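Fitting the Osteck Pour Lid (wide-mouth jars)

Before you start

Wash the lid, the silicone ring and the spout cap in warm soapy water and let them dry. The part number, 2381, is molded inside the rim. Lids without this number take a different ring.

1. Press the ring into the groove under the lid. It should lie flat all the way round.
2. Set the lid on the jar and turn it clockwise until it stops. Hand-tight is enough.
3. Push the spout cap down until it clicks.
4. Turn the jar over above a sink for 10 seconds. If it drips, take the lid off and reseat the ring.

Caution: Do not use the lid for pressure canning or on a jar of hot liquid. Steam can push the cap open.
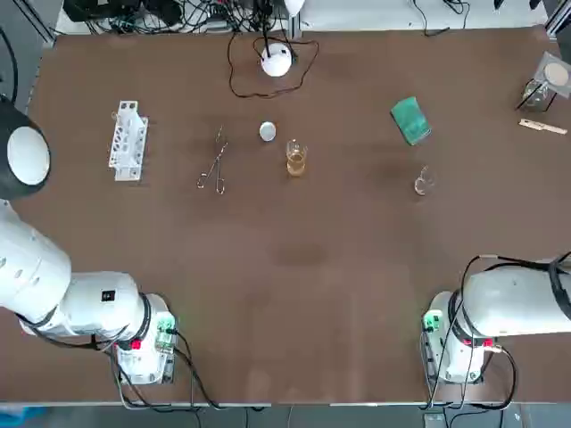
Dressings and syrups pour best with the cap fully back. Fill the jar no higher than 2 inches below the rim, then set it on a level surface to shake in dry ingredients or stir. A smooth, matte tabletop like the reddish-brown one in the photo is fine, but wipe it afterward, as oil leaves darker smudges.

Note: The Kinda shaker insert fits under this lid. The Trunusia strainer does not.

Storage

Keep the cap open when the jar is empty. Replacement rings are sold by Shehata in packs of 2. Change the ring when it looks stretched or cracked.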